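Reading time: 4 minutes

Setting Up and Running a Hand-Held Gripper Session: Good Practice for Operators

Utodine Technical Guidance. Issued 2022-07-06. Prepared by Paraskevi Tsoukalas.

This guide sets out the steps an operator must follow when recording garment handling with a pair of hand-held grippers. It applies to all Utodine rooms and to partner rooms run by Skarier. It does not cover arm-mounted grippers, for which the Sadov cell rules remain in force.

Before the session

1. Check the floor. Cables that cross a walkway must lie flat and must be taped or covered wherever people step. Power strips are to be kept outside the operator's standing area.

2. Clear the table of anything that is not part of the task. Items that belong to the task, such as a basket or tray, should be placed at the far side or in a corner, where the operator can reach them without leaning on the table.

3. Inspect both grippers. Fingers should open and close fully with no sticking. Marker cubes must be clean, firmly seated and free of scratches. A cube with a lifted or torn print is to be replaced before use and may not be repaired with clear tape, as the glare affects tracking.

4. Confirm that the indicator light on each gripper is green. If either light shows another color, restart that gripper once. If the fault returns, set the unit aside and enter it in the room log.

5. Agree on positions with any other person in the room. Two people may work in one room, provided that each has a separate table and neither has to pass behind the other during a recording.

During the session

6. Place the garment in the middle of the table and let it fall into its own folds. Do not arrange it. Starting positions should vary from one recording to the next.

7. Approach with both grippers at a steady pace, marker cubes facing outward. Sleeves should be kept back from the cubes. Long hair is to be tied if it falls forward over the work.

8. Grip the fabric only with the fingers. If a hand touches the garment in the course of a task, stop, discard the recording and begin again.

9. Complete no more than 20 recordings before taking a break. The break lasts at least four minutes, and the grippers are put down for all of it. Operators who feel strain in the wrist or forearm should stop at once – there is no penalty for an unfinished set.

After the session

10. Return the garment to the basket, switch off both grippers and place them on the charging shelf.

11. Review the first and last recordings of the set. Both cubes should remain readable for the greater part of each one. Sets that fail this check are marked for review under the Varghese procedure and are not deleted by the operator.

12. Note any slip, trip or near miss in the room log, however minor. Entries are read at the start of each month.

Service interval

Each gripper is to be withdrawn for service after 3900 closing cycles. The count is shown on the status page for the unit. Operators may not reset it. The limit was last revised in February, and earlier printed copies of this guide should be removed from the rooms.

Questions on the application of these rules should be sent to the room supervisor in the first instance.

We use cookies to improve this site. By continuing to browse, you accept our cookie policy.

© Utodine. All rights reserved. Contact | Back to top

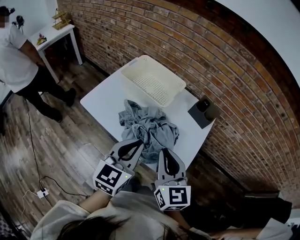 Approaching a garment with both grippers (steps 6 and 7).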